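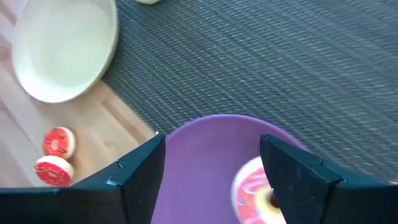
*Plato color crema sobre mesa de madera clara.*

Yo quería pintar el comedor de amarillo, pero no de cualquier amarillo: del que tenía la pensión de Ristdale donde pasé un verano entero comiendo sopa. Fui a la tienda Stedberg con esa única pista y el chico del mostrador, pobre, me sacó un muestrario de 88 tonos. ¡88! Me llevé tres botes pequeños y una brocha que perdía pelo.

El primero quedó como una yema cruda. El segundo, según mi hermana, daba hambre (y un poco de sueño). Con el tercero me senté a esperar a que atardeciera, porque en la pensión siempre cenábamos con la última luz, y nada, seguía siendo una pared.

Así que llamé a la pensión. Me contestó una señora con voz de recién levantada y le pregunté por el amarillo del comedor. Se quedó callada un buen rato.

—Aquí el comedor es verde —me dijo—. Verde desde que lo hizo mi padre.

Le di las gracias, colgué y miré mis tres manchas. Luego cogí el autobús de las cinco, 70 kilómetros con los botes vacíos en una bolsa, no sé para qué. Era verde, sí. Pedí sopa y me senté junto a la ventana, en mi sitio de siempre. Las cortinas eran amarillas.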